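# Moving things from one bin to the other

The student team behind Murasance meets in the afternoon, once classes let out, and stays until the building closes at 6. I talked with two of its members, a programmer and the student who keeps the schedule, while they got ready for the regional round in March. They asked me to leave their names out because the team enters as a team. 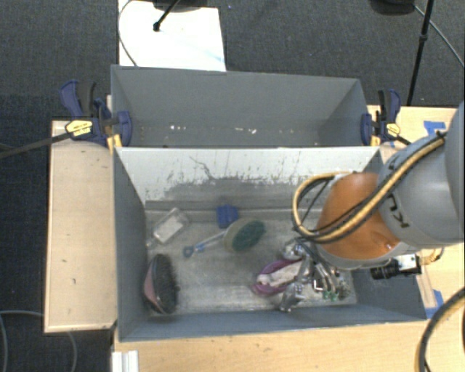
The task they have to solve is easy to state. A set of household objects starts in one bin, and the arm has to pick them up one at a time and put them in the other. The team gets the objects on the morning of the round and has never seen some of them before.

"People hear that and say, okay, so it moves stuff," the programmer said. "My dad said that. Then I asked him to write down how he picks up a hairbrush, every step, and he quit after the first line."

Brushes come up a lot when you talk to this group. A brush has a handle, which is good for a gripper, but it also rolls, and bristles look different to the software from every side. The programmer said the first version of their code, which they called Escobar after the street the school is on, treated bristles as a solid block and closed the fingers on them.

"It would get a hold of it and lift, and then it would slide out. Every time. We thought the gripper was weak, so we spent two weeks on the gripper. The gripper was fine."

The current version is called Torard. It looks for the narrowest part of an object first and only tries something else if that part is too close to a wall. Walls are the other big problem. An object lying flat in the open is usually a good pick. The same object in a corner may leave no room for a finger on one side, and the arm has to nudge it out before it can grab anything.

"We don't have a good nudge," the scheduler said. "We have a nudge."

Her job is the log. Every try gets a line with the object, where it was lying, and what went wrong if something did. The team wanted 1,000 tries on record before the round and had nearly 700 when I visited. She said the log settles arguments. One member was sure the arm did worse with shiny things, and when she sorted the lines there was no difference worth mentioning. Flat things were the trouble.

Before anybody gets to run the arm they have to pass a short safety check with the teacher. Hands stay out of the bins while it has power, and one student stands at the stop button and does nothing else. The programmer said that is the least popular job and they trade it every half hour.

Last year the team finished in the bottom half. Their bins shifted during the round, only a little, and the arm kept going to where things used to be. Clamping is now the first item on the setup sheet.

"That one still bugs me," the programmer said. "The code was okay — the table setup wasn't."

Most of the practice objects come from home or from Homeo, the discount store near the bus stop. The scheduler keeps the receipts in the back of the log binder. She wants to buy more flat things next, a spatula and maybe some coasters, and the programmer would like her to wait until the nudge is better.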